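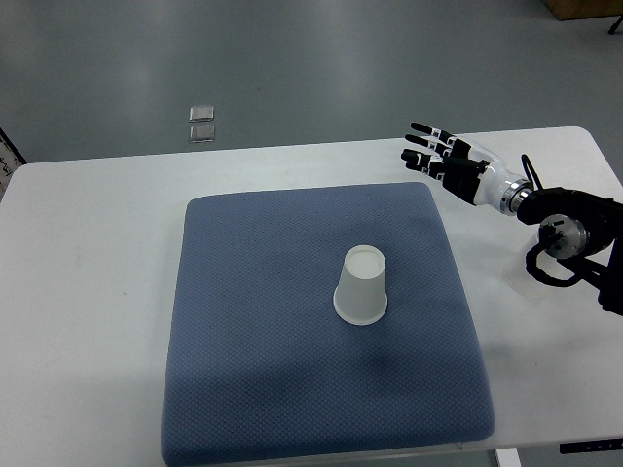
Anong Wannasri told us once that she had never given a cup a second thought until she sat down at one of our tables, and that she has been turning them over in cafés ever since to look at the rim. We were so pleased to hear it!

Drirasine is a small school for table setting and serving, up one flight of stairs in Brirninholm. Sunita Dvorak opened it with 5 pupils and a drawer of borrowed napkins, and Angelica Baluyot joined the following April to take on the evening classes. These days 135 people come through in a year — some from hotels and lunchrooms, a good many simply because they like having company over and want it to go smoothly.

We start everybody on plain things. A white paper cup and a blue-gray pad on a white table will keep a beginner busy for a whole first lesson of 60 minutes, and we do mean the whole of it. Glasses come later, then plates, then the soup (wear an apron).

Tea is on from half past nine, and you are welcome to come up and watch before you sign up.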